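Kellow Two-Arm Table Kit
Sold and supported by Dhillon, Bodville
Item no. 1511
Page updated 4/1/20

In stock. Ships in 3 crates, pallet delivery only. Call first if you don't have a dock.

What it is: two white arms, two parallel-jaw grippers, mounts, cables, controller box. Made for pick and place, sorting, plate setting, food handling trials, that kind of thing. You supply the table. Or buy the Hoker table from us, see bottom of page.

In the box
Left arm and right arm, already paired
Gripper for each, black, fingers swap out with one hex key
Base mounts with status lights
Cable set (long one goes to the controller, dont mix them up)
Controller box and power lead
Roll of brown paper, 50 ft, for covering the work surface
Printed setup sheet

Setup
Bolt both bases along the far edge of the table. Run cables before you tighten anything. Power up, wait for the lights, load the starter program. Most buyers are moving things the same day. If a light stays red, power off and check the base plug, it's nearly always the base plug.

Grippers
Standard fingers are fine for fruit, blocks, small boxes. Set grip force low for soft items and work up. Thin flat stuff like leaves is harder, order the soft tip set. $200 a pair, not included.

Paper
Matte, so less glare for your cameras. Change it when it gets creased or greasy. Plain kraft from any hardware store works too.
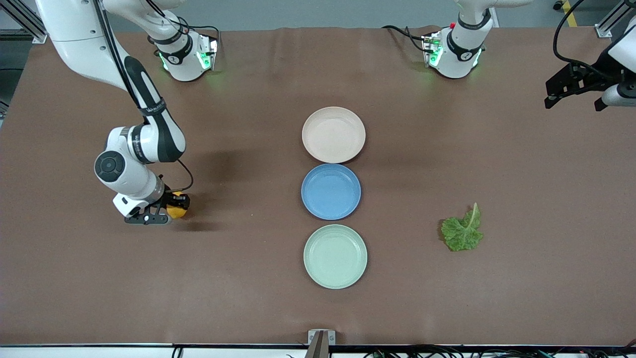

Can I run just one arm and add the second later?
You can run either arm alone, but the kit only ships as a pair. Switch the spare one off in the controller menu and leave it plugged in.

Warranty and returns
One year parts, grippers included. Finger pads are wear items, not covered. Returns inside the month, in the orginal crates please.

Also from us
Hoker table, drilled for Kellow bases. Soft tip set. Spare cable set. Emergency stop with long lead.

New controller software due in May, free to all owners. Orders and quotes through the Dhillon parts desk, have item number ready.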